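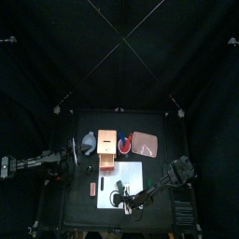 The two-arm bench during a tabletop session, drawer open.

Fullard sells its two-arm bench as a complete station, and the Donora task kit as an optional extra. I think the pricing has this backward. The arms are competent and so are those of several competitors. What a small lab lacks is a set of tasks that stays the same from month to month, and the kit is the part that supplies it.

We have run the bench at our Dritovthorpe site since February. Setup took 9 hours, most of it spent on calibration. Over 500 trials the controller faulted 28 times, and every fault cleared with a restart. That is acceptable for the price class. The manual runs to 109 pages and gives the task kit two of them.

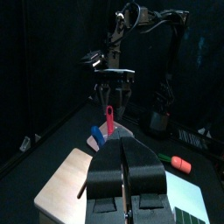 Object choice deserves more space than that. A kit made only of cubes tests one grasp over and over. Upright utensil handles are a better test: the red one has a loop-shaped top with an oval hole, and two fingers can approach it in several ways, some of them bad. A toy carrot lying on its side poses a different problem, with a rounded body and a short top. Fullard should publish a reference layout for such pieces, with tolerances.

Arriaga includes printed placement sheets with its cheaper single-arm unit. Its gripper is worse. I would still buy the Arriaga first for a teaching lab, and the Fullard bench only if the kit were included in the base price.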